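4.2 Wrist views and blur filtering

Each Kallon episode is recorded from a fixed view of the table and from a small camera at the wrist. Both streams are stored at 30 Hz. During large reorientations of the arm, the wrist stream is often too blurred to locate an object. Figure 3a is a wrist view of this type. We score every wrist image for sharpness and mask those below a threshold – the policy then receives only the fixed view and the joint state for that step.

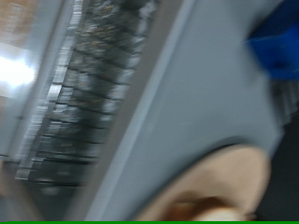

Figure 3a. Wrist view with strong motion blur. A pale panel covers much of the view.

The threshold was set by hand on 53 held-out episodes labeled by Tumaini Muli and was not changed afterward. We also tried dropping whole blurred segments, as in the Sultance baseline, but this removed many of the approach motions that the policy needs to learn.

The toaster oven task was the hardest of the set. Of 233 episodes collected, 130 were kept for training. The arm works close to the top of the oven, and small errors in height lead to contact with the metal.
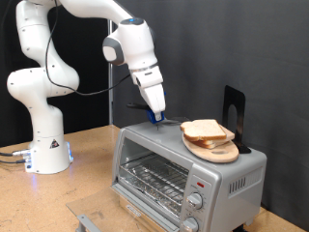
Figure 3b. Fixed view of the toaster oven task, with the gripper above the oven top, the door open and two slices of bread on a cutting board.

Masking is applied at training and at test time with the same threshold. Results without masking are given in Section 5.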